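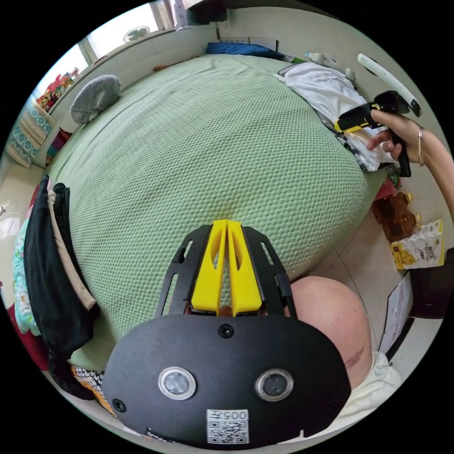

Plenty of yellow, and one thin bangle

So I finally got to the Grinar open day! I've been meaning to go ever since their short about the lighthouse dog did the festivals, and this August I got myself on the list and took the slow train out to Rarnthorpe, with a sandwich and far too many questions.

Grinar has two floors of an old shoe warehouse near the station (go round the back, the front door is for the dentist). Danjuma Babalola, who directed the dog film, took our group round, and he's lovely – talks very fast, forgets to finish half his stories and then remembers them on the stairs. The new one is called Hollis, and it's a hand-drawn short about a girl who gets locked in a swimming pool overnight with her grandad. It runs to 3000 drawings, and they had a great long wall of them pinned up in order, so you could walk along and watch the water go dark. I went back and did it twice.

My favourite bit was the sound room. Hiếu Ngô does all the splashes with a washing-up bowl and a wet glove, and he let us have a go at a dive. Mine sounded like somebody dropping a trout. He played us two versions of the ending, one with music and one with only the pool filters humming, and asked us to vote. I was all for the filters, but the room went for music (wrong, all of them).

We also saw the first three minutes in colour, still with bits missing, and I did get a lump in my throat at the armbands. Ultier are putting it out online once it's done the festival rounds, so you'll be able to see it without the train.

Tea was free, the biscuits went early, and the loos are on the upper floor. Book ahead if you fancy the next one.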